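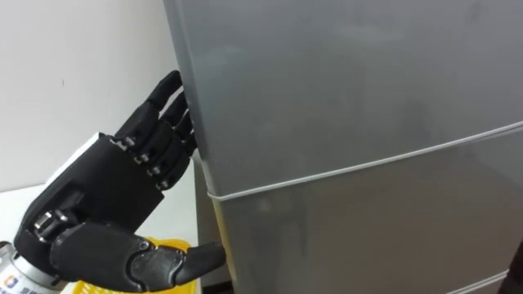

Fridge room: upper compartment, table, yellow basket

Notebook, November
Entered by Tyra Sæther

Print this page | E-mail this page

Started before lunch with the refrigerator, since the fruit has to live somewhere before the rest of the Putmont storage notes can be written. Åsmund had left the lower part set for his own things and I did not touch it. Everything below concerns the upper compartment unless I say so.

Wiped the shelf and the inside walls with warm water and a little baking soda, then again with plain water. Dried with the gray towel from the hook. The soap we used last month left a smell in the compartment for most of a week and Britt-Marie could taste it in the seeds, or said she could. Baking soda from now on.

Door seal on the upper door: did the paper strip test along the handle side and the top. Strip held everywhere except near the bottom corner, where it pulled out with a slight tug. Washed the seal at that corner and tried again. Better, still not as tight as the top. The lower door I only tried in one place and it held. If the corner is loose again next time I will ask Ignacio whether it is worth warming the seal and pressing it back into shape, or whether we just order one.

Thermometer read 3 °C at 11, before I started opening and closing things. That is where I want it. I moved it from the back wall to the middle of the shelf while I took the reading and then took it out, as it kept getting in the way of the fruit. It needs a better place. Gudrun suggested hanging it from a clip, but there is nothing to clip it to.

Moved the table so the near corner comes up by the refrigerator with a gap left between them. I had it tight against the side at first and could not get a broom in. The gap is dark and things will roll into it, so sweep there too, please. The tabletop has gray marks that do not come off with water. I tried a damp sponge and then the white eraser pad on one of them and got it fainter, then stopped before I took the shine off.

The yellow basket goes on the front corner of the table, on the refrigerator side. Fruit comes out of the compartment, into the basket, and the basket gets carried by the handle. Going the other way, same thing. I want it parked there empty between rounds so that whoever comes next does not have to look for it. Last round it was in the sink, under the colander.
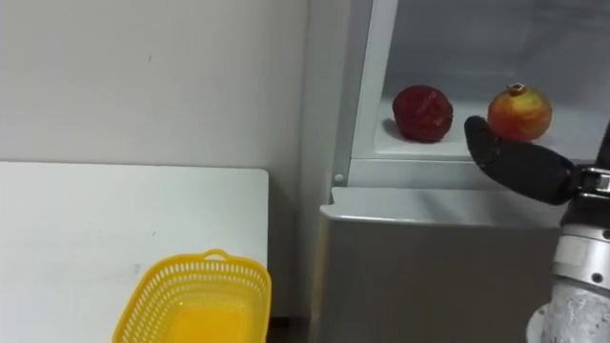
POMEGRANATES

2 on the shelf, both from the Rønning box. I set them apart with bare shelf between them so neither one touches the other or the side wall. In the last round they were pushed together and both had a soft patch at the place where they met. That may have been a bruise from the box and I can't prove otherwise, but leaving space costs nothing while the shelf has room.

The dark one on the left weighed 326 g on the kitchen scale before it went in. Its skin is a bit lumpy. I pressed it lightly all round with a thumb and found no give. I forgot to weigh the other one until it was already cold, and by then I had put the scale away. Will do it at the next check and note that it starts late.

They sit straight on the shelf with nothing under them. Britt-Marie would like a folded paper towel under each. My objection is that the towel slides when you lift the fruit, and then the second person puts it back some other way. We agreed to leave it bare for this round and try towels after that, with the same shelf and the same spacing, so there is something to compare.

Put them a little behind the front lip, far enough that the closing door does not send them rolling. I shut the door normally and then a bit hard, and opened it again each time. Both stayed where they were.

BASKET

Washed it in the sink with a bottle brush. The slots in the sides are small and hold on to bits of dry skin, mostly in the corners down by the floor of it. It drains well if you stand it on one end. Do not dry it on the radiator.

I like it for this job. You can see straight down to what is in it, and the yellow shows up against the white table, so it gets put back. The Jarkum crate was deeper and we kept forgetting a fruit at the bottom. The crate can go back to Prullcombe with the next load if Åsmund has no use for it.

The handle is on the short side for big hands. Ignacio picks it up by the rim and says that is fine when it has only a fruit or two in it. With more than that, use the handle and put a palm under the floor of the basket.

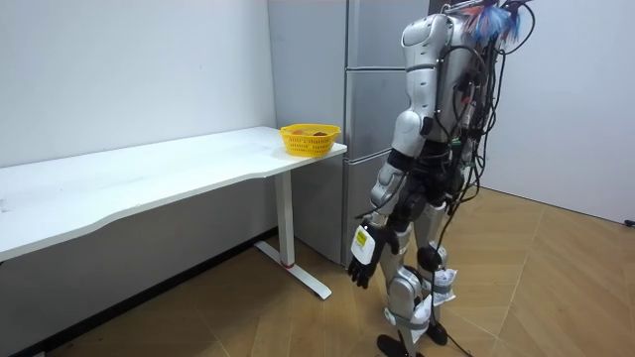 For carrying along the length of the table I would keep to the wall side of the top and leave the front edge clear. Sleeves catch things there. Gudrun also wants the wooden floor dry at all times, so shake the basket out over the sink and not on the way back.

Still to do:

Weigh the second pomegranate.
Recheck the bottom corner of the upper door seal with the paper strip.
Find a spot for the thermometer that is not the middle of the shelf.
Wall by the refrigerator has a few specks and scuffs. Try the eraser pad on one low down before doing the rest.
Ask Britt-Marie if she still has the thin paper towels — the thick ones will tip the fruit.

Next check in the morning, before anyone opens the upper door for milk. Milk belongs in the lower part anyway.

T.S.

Contact: Tyra Sæther, Putmont notebook | © Putmont workshop | Back to top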